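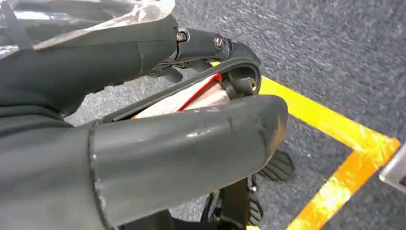

My sister-in-law says plastic wrap is fine to throw in with the regular recycling as long as it's clean. I don't buy it. Every hauler I've had says no film.

Drostham has a drop-off bin for it by the carts. Great. Where does it go after 14 bags of crinkly stuff get stuffed in there? The sign doesn't say.

And the shiny printed kind, is that even the same plastic? Eveslow puts three arrows on theirs and calls it a day.

Mine's going in the trash until I see an answer.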